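Pundcombe Handling Cell, Hand and Camera Comparison
Progress report to Ivon, second reporting period
September 2025

1. Status

The work package covers the choice of hand and camera position for sorting molded and metal parts from a moving or stopped belt into bins. Comparison of the two candidate hands began in March on the bench at Sriwong and has since moved to the conveyor cell. The belt-stop trials are complete. The moving-belt trials have not started and are now the main item for the next period.

Spending is within the approved budget. One change to the plan is requested in section 5.

2. Cell and test method

The cell uses a green belt conveyor between aluminum rails, with blue bins below the near side. Both arms work from that side. Parts are presented singly, in an orientation drawn from a fixed list, and the belt is stopped before the hand is allowed to cross the rail. The view used for planning comes from the head camera only. 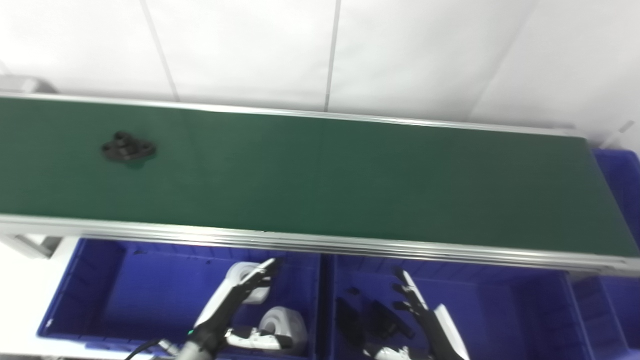
A trial is scored as a pick when the part clears the belt and is still held at the transfer pose. Release is scored separately. We made this split after the bench phase, where a single pass/fail score hid the fact that most of the failures came at release, with the part hanging on a fingertip pad.

The part set includes black parts with irregular outlines and flanges with a raised center boss. Dark parts on a dark green belt were chosen deliberately as the harder case for segmentation. The cell lighting was left unchanged for the whole period.

3. Results

A total of 270 belt-stop trials were run with the five-digit hand under the Novunus controller. Of these, 217 were scored as picks. The remaining trials fall into two groups. In the larger group the thumb touched the base of the part before the fingers had closed, and the part turned on the belt. In the smaller group the planner returned no grasp at all and the trial timed out.
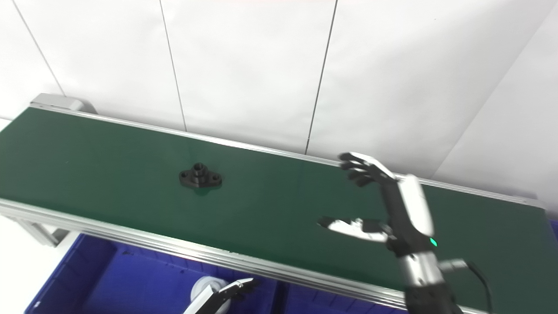

The thumb contact problem depends on the approach. Coming in low and parallel to the belt keeps the part in camera view for longer, but leaves little clearance under the thumb. Coming in from above gives clearance and costs visibility – the back of the hand covers part of the workpiece during the last part of the descent. The planner currently holds the last good pose estimate through that interval and does not correct it.

The two-finger gripper was tested earlier on the bench with the same part set. It was faster to close and needed no tuning between parts, but it could hold the flanges only by the boss. Its bench figures are not compared directly with the belt figures in this report, as the camera height was different. A matched run is planned.

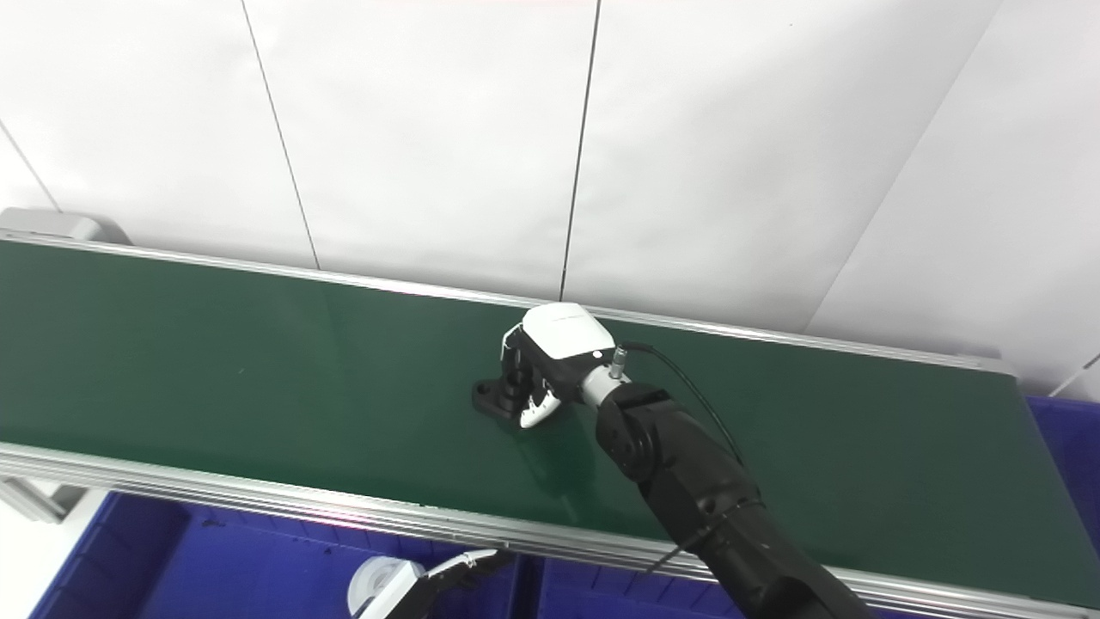 Controller logging was stable. One fault was traced to a timestamp offset of 2 frames between the head camera and the joint log. It was corrected in software, and the affected trials were repeated and are included in the total above. Image resolution was kept at 720 lines throughout; a higher setting was tried briefly and delayed the pose estimate without changing the grasp chosen.

4. Open issues

Occlusion during top approach. A wrist camera would address this but adds a cable along the forearm. Cable routing on the existing arms is already tight near the wrist joint, and a sample bracket is being drawn up.

Finger pad wear. Pads are inspected at the start of each session. No replacement interval has been set.

Release. A slower opening profile reduces hang-up on the pads. It has been checked on the flanges only.

5. Next period and request

Planned work is the matched run with the two-finger gripper, the wrist camera trial, and moving-belt picks at the lowest belt speed. We request that the moving-belt milestone be placed after the wrist camera trial – the present order would require the moving-belt series to be run twice. No additional funds are needed for this change.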